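4. What the Diaries Told Us About Keeping Boxes

I came into this part of the project expecting to write two pages about recycling. What I got was 25 households in Drirmont who keep mailer boxes the way my grandmother kept string (in bulk, with strong feelings), and 2681 diary entries explaining themselves. The entries came in through the Baidoo diary sheets described in Section 3, which each household filled in for 13 weeks, mostly at the kitchen table and mostly in pencil.

4.1 The waiting shelf

Almost every home had a spot where an emptied box went before anybody decided anything about it. Top of the fridge, bottom of the stairs, the chair no one sits in. Elba Espinoza and I started calling it the waiting shelf while we were coding the first batch, and the name stuck even though very few of them were shelves. A box could sit there for an evening or for the whole study. One diarist in the Fenuvberg Road flats wrote "still there" next to the same box so many times that she finally switched to ditto marks.

I had assumed the waiting shelf was plain laziness, mine included! But the entries are full of little judgments. People pressed the corners, sniffed the inside, checked whether the tape had taken the top layer of board with it. A smudge or a bit of writing was fine. A soft corner usually meant the bin.

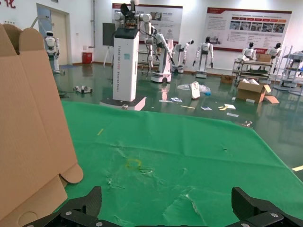 4.2 Size beats condition

If I had to bet on whether a box would survive its first month, I'd ask how big it was before I asked anything else. Small and medium mailers got kept. Large ones got kept only if somebody had a move coming up or a child who wanted a castle. The diarists hardly ever said so directly, and we only saw it once Elba sorted the entries by what the box had held when it arrived (shoes, books, pet food and so on) and the pet food pile turned out to be nearly all recycling.

There was also a kind of nesting habit we hadn't planned for. People put small boxes inside bigger ones to save room, then lost track of the small ones completely and bought new packaging at the post office. I counted myself out of the coding for this theme for a while, having done exactly the same thing in June with three boxes and a birthday present.

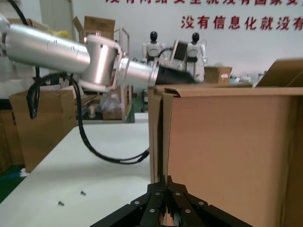

Does folding a box flat make it more likely to be used again?

It makes it more likely to be kept, but in our diaries the flat ones were used less often, mainly in homes where they had slid behind something and dropped out of sight.

I found that result annoying enough to check it twice. Flattening looks like care, and the diarists talked about it as care, yet a box standing up on the waiting shelf seemed to keep asking for a job. We can't rule out that the boxes left standing were simply the nicer ones to begin with, and the diary sheet had no line for that.

4.3 Flaps, tabs and tempers

The longest entries in the whole set are about closures. Tuck-in tabs got praised when they held the second time around and cursed when they didn't, and several people had strong opinions about which flap you're supposed to fold first. One man redrew the closure on the back of his sheet with arrows. 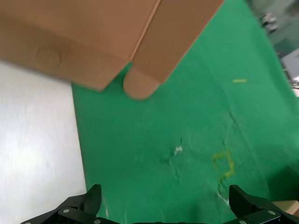 Figure 3. Brown cardboard box from above, with a folded side flap ending in a rounded tab.

Boxes from Grirnico, a mail-order stationer many of the households used, came up again and again here, since they carry no tape and open without tearing. We coded these separately at first and then folded them back into the main set, as the reasons people gave were the same ones they gave for any box that opened cleanly. "Comes apart without a fight" is my favorite.

4.4 Giving boxes away

Late in the study we noticed boxes leaving the house without going near the recycling. They went to neighbors, to a sister selling baby clothes, to a school office.

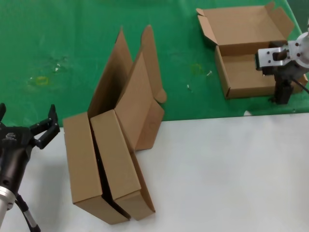

Most of these handovers were tiny and got a single line in the diary, so I'm sure we missed plenty. Where we do have detail, the giver nearly always mentioned how long the box had been waiting, and sounded pleased about it. I'd like to follow boxes across two homes next time. Elba would like to follow 100 of them with a number written inside the lid, and we are still arguing over whether a number would make people keep them longer.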